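Relen data collection meeting, February
Start 9:30. Present: Ga-eun Min (chair, notes), teleop group, training group, Ellar liaison by phone.

1. Last month's actions
Storage move to Wundwood is done. The labeling guide is still in draft and carries over.

2. Episode count
119 shoe episodes recorded, 17 rejected on review. Most rejects were early stops. Patrício set stays closed for now.

3. Lacing task

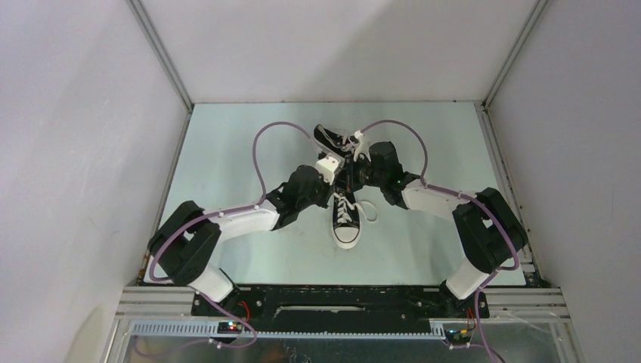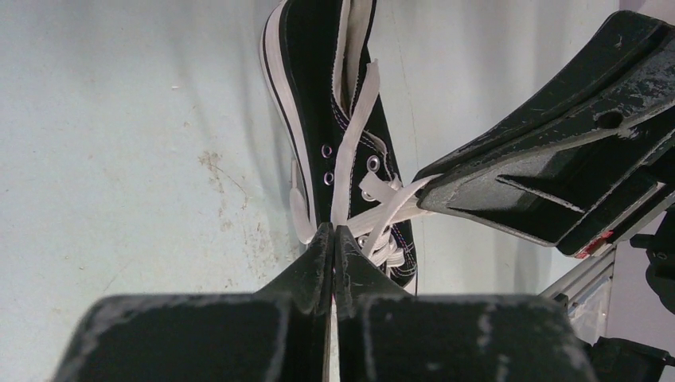

The training group asked for more variety before the next run. The current policy does fine on the first grasp and then stalls once the lace has to be pulled. Operators felt the wrist view is the one that matters at this stage - a lace drawn tight over to the other gripper is easy to make out there, and the fixed view mostly gives the position of the arms. It was agreed to keep both views in every episode and to label the start of each pull by hand. Episodes where the lace slips and is picked up again will be kept, with a "recovery" tag. Ellar asked if these should be weighted differently. Left open until there are enough of them to compare.

4. Operator sessions
Sessions are capped at 90 minutes, with a change of operator after that. One operator reported that the right leader arm feels stiff at the elbow. To be checked before the next session.

5. Targets
48 more accepted lacing episodes before retraining. No new shoe types until that is done.

Actions
Ga-eun Min - finish labeling guide, add recovery tag
Teleop group - check right leader arm, record the 48
Training group - send list of stalled rollouts to Ellar

Closed 10:20.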